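Category: Scale and Large Models / Club News

Braltholm group readies two-meter turboprop transport for August

A four-man build team at the Braltholm model flying club has finished the airframe of a large radio-controlled transport and will begin taxi trials once the wiring has been inspected. The aircraft, a twin of the team's own design named the Dramberg, has a wing area of 1,264 square inches and a design flying weight of 13 pounds.

Luuk Van Loon drew the plans and cut the ribs. Koen Wuyts laid up the cowls and the nose section in fiberglass, and Cor Schouten built the retracts. The wing breaks down into 5 panels for transport, joined by carbon tubes, with the flap linkages connecting automatically as the panels slide together.
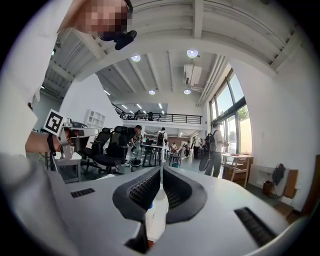
Will the model use turbine engines?

Power comes from 2 electric outrunners turning four-blade propellers, each with its own speed controller and battery pack. The packs sit in the nacelles behind the firewall, which keeps the high-current leads short and leaves the fuselage clear for the receiver and a drop mechanism.

Van Loon said the first set of mounts, made by Hermans, was replaced after a ground run showed movement at the thrust line. The new mounts add two degrees of right thrust on both sides. Differential throttle is mixed to the rudder for ground handling only and is switched off above half throttle.

"The center of gravity came out a little aft of the drawing," Van Loon said. "We moved the receiver pack forward and did not need lead."

Covering is light glass cloth over balsa, finished in flat gray. Panel lines were scribed before the last primer coat.

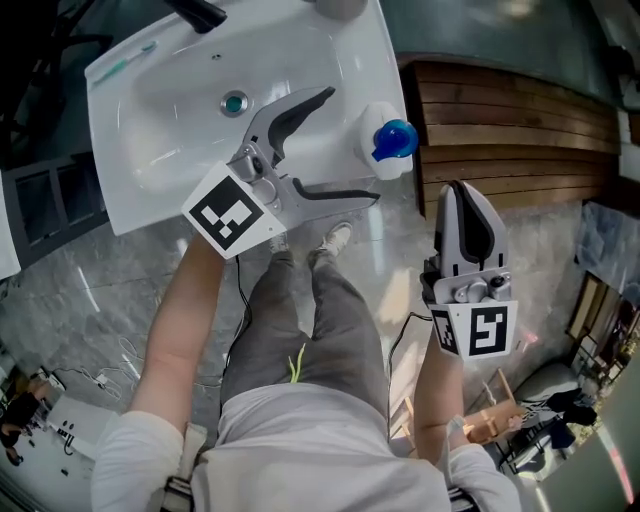

Flight schedule

Taxi trials will be held on the Plaradetti strip, which has a longer paved surface than the club's own field. Annelies Bakker will fly the first sorties with the gear down and flaps at the takeoff setting. A public showing is planned for August – weather and the inspection permitting.

Print this item
E-mail this item

Recent items
Koen Segers on setting up flap and elevator mixing
Retract maintenance after grass landings
Field rules updated for large models
Indoor flying: winter results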